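Der Nachtbus nach Koltolcombe

1. Abfahrt

Also, ich hatte ja geschworen, nie wieder nachts zu fahren. Und dann stand ich doch an der Haltestelle, mit dem Koffer meiner Tante und einem Brief, den ich seit April nicht aufgemacht hatte. Linie 117, hinten links, Heizung kaputt. Der Fahrer guckte auf meine Karte, dann auf mich. »Endstation?«, fragte er. Ich nickte — was sollte ich auch sagen.

2. Unterwegs

Hinter Longo stieg die letzte Frau aus, und ich hatte den ganzen Bus für mich (herrlich, eigentlich, wenn man keinen Brief in der Tasche hat!). Ich hatte nichts dabei außer einem Käsebrot und etwas zu trinken. Das Brot war bei der Brücke schon weg. Da habe ich den Umschlag endlich aufgerissen. Zwei Zeilen, mehr nicht: Das Haus gehört dir. Der Schlüssel liegt, wo er immer lag.

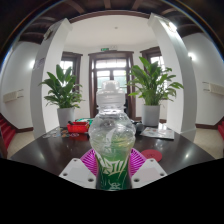
3. Endstation

In Koltolcombe regnete es natürlich. Ich lief den Hang hoch, fand das Gartentor und tastete unter dem dritten Blumentopf. Kein Schlüssel. Dafür ging drinnen das Licht an.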